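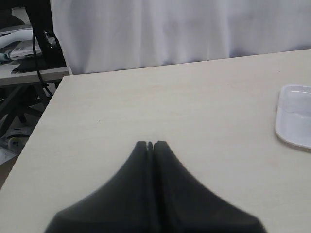
Gripper with its fingers almost closed, tabletop underneath.

Writing About Consumer Technology
Unit notes: Battery and charging claims
Instructor: Leonie Stüber
Room: Seidel Hall, ground floor

Read these notes before the workshop. The practice press release (the Poltico phone, from Poltex) is in the course folder and you will need it open for the second half.

Capacity

Phone makers give battery capacity in milliamp-hours, written mAh. The number tells you how much charge the battery holds. It does not tell you how long the phone will run. A phone with a large battery and a power-hungry screen can run out before a phone with a smaller one.

When you compare two phones in a story, you may give both capacities, but don't write that the bigger one "lasts longer" unless somebody has tested it. If the maker says it lasts longer, write that the maker says so.

You will see "rated" and "typical" capacity on some spec sheets. Rated is the minimum the maker promises. Typical is the average across the batteries it produces, and is a little higher. Ads nearly always use typical. Use the same kind for both phones in a comparison. If the sheet doesn't say which one it is, ask the press office.

Watt-hours (Wh) are a better measure for comparing devices of different types, such as a phone and a laptop, and are used in airline rules. To get watt-hours, multiply the amp-hours by the battery's nominal voltage. Two batteries with the same mAh and different voltages do not store the same energy. This matters most with power banks, where the mAh on the box describes the cells inside and the voltage coming out of the port is higher.

Charging power

Power in watts is voltage times current. A basic USB charger that supplies 5 volts at 2 amps delivers 10 watts. That is the only math in this unit and you should be able to do it without notes.

The wattage in a headline is a peak. A phone sold with 45-watt charging may draw that much for a short part of the charge, usually when the battery is low, and then step down. It steps down further as the battery gets close to full. Heat also makes it slow down. For this reason you can't work out charging time by dividing the capacity by the wattage, and you should not print a time you got that way.

Three things have to support the higher power: the phone, the charger and the cable. If one of them doesn't, the phone charges at whatever lower rate they share. Many phones now come without a charger in the box. If the release talks about fast charging and the charger is sold separately, that belongs in your story, near the top.

Some makers use their own charging system alongside the common USB standard. A phone can be fast with its maker's own charger and a good deal slower with anybody else's. Ask for both figures.

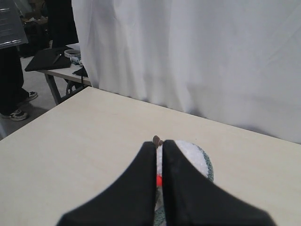

Plush toy, white and greyish green, between the fingers.

Time claims

The usual forms are these:

"Up to a full day of use." There is no agreed meaning of a day. Ask what the test included: screen brightness, mobile data or Wi-Fi, video or standby.

"Half a charge in X minutes." Check the starting point. Some tests start at zero with the phone switched off, others start at one percent with the screen off. Look for the footnote. If there is no footnote, ask.

"All-day battery." Treat as advertising and leave it out, or put it in quotation marks with the maker's name.

Video playback hours are often given because playback is light work for a modern phone. The figure may be accurate and still be far from what a reader gets on a normal day with maps, calls and a camera.

Battery wear

Capacity drops with use. Makers describe this in charge cycles. One cycle is a full battery's worth of charge used, which may be spread over several days. Charging from half to full twice is one cycle. A claim about wear needs two numbers to mean anything: how many cycles, and what share of the original capacity is left after them. A release that gives one without the other has given you half a claim.

Students ask every term whether fast charging damages the battery. The short version for a news story is that heat is the main concern and phones manage it by slowing down. Don't go beyond that without a source who works on batteries. The press office is not that source.

Wireless charging

Keep this separate from wired charging in your copy. The peak is normally lower and some energy is lost as heat. Position on the pad makes a difference. Reverse wireless charging, where the phone charges earbuds or a watch from its back, is slow and drains the phone, and one sentence is enough for it.

Common mistakes from last term's papers

Writing "mAh" as a measure of speed.
Writing "45 watts of battery."
Repeating "up to" from a release in the body and then dropping it in the headline.
Comparing one maker's playback hours with another maker's standby hours.
Calling a charger "included" from a product photo. Read the box contents list.

Workshop task

Mark every battery or charging claim in the Poltico release. Beside each one write what kind of claim it is, what you would need to know before printing it, and who you would ask. Then write the battery section of a news story in no more than 5 sentences. Bring a printed copy with double spacing. We will swap papers and edit in pairs, so leave wide margins.

Late work goes in the box outside the Seidel Hall office. The May reading list is on the back page.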